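Learning a language after fifty, month six

I signed up for Czech because of my grandfather, Eduard Šimek, who left me a box of letters and no way to read them. The app promised I would know 1,000 words by December. I know roughly 100, and a good third of those are soup. 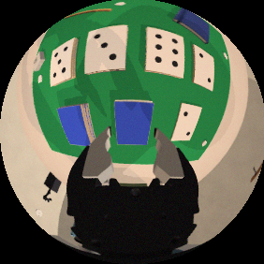
The words won't stay put. I learn "spoon" in the morning and by lunch it has gone wherever my car keys go. My teacher, Vilém Mikuš, is a patient man who believes in repetition, so I now have flash cards in every room of the house. I spread them out and flip them, the way you'd have five cards face up on green felt and three blue backs still waiting, except that mine are all face down in spirit. I turn one over, stare at it, and put it back with my apologies.

Then there are the cases. English gets by with hardly any. Czech has seven, and Vilém says I have a good grip on 6 of them, by which he means I avoid the last one. Even names change their endings. I called my classmate Maiara Lacerda by the wrong form of her own name for a month and she let me, because she was doing it to me too.

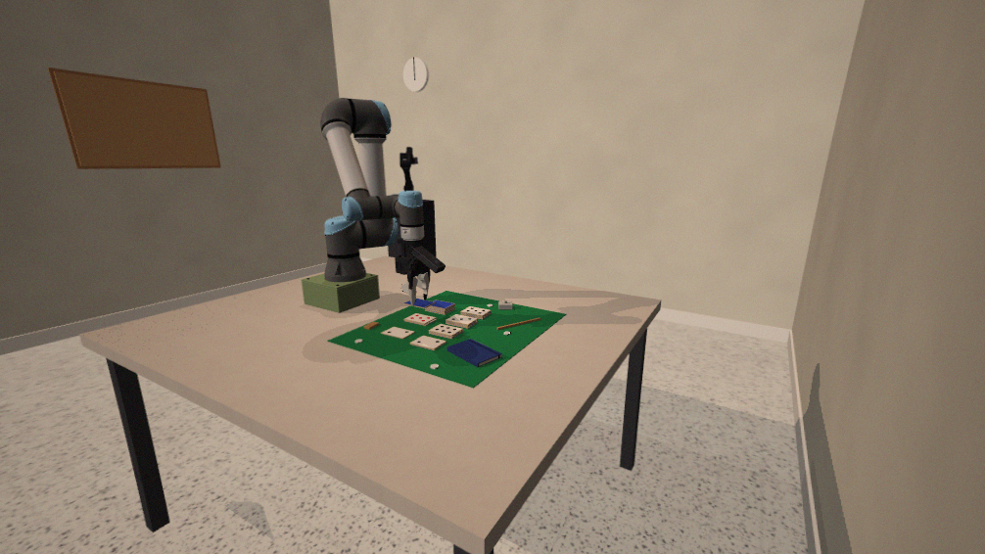
Meanwhile the letters sit in their box. Last week I got through the first half page of one without the dictionary. I had been hoping for a family secret, or at least some gossip. It was about a man called Vondráček who borrowed a ladder and brought back a shorter one. Grandpa was still angry on page two. I have looked up "ladder" four times now and I think that one is going to stick.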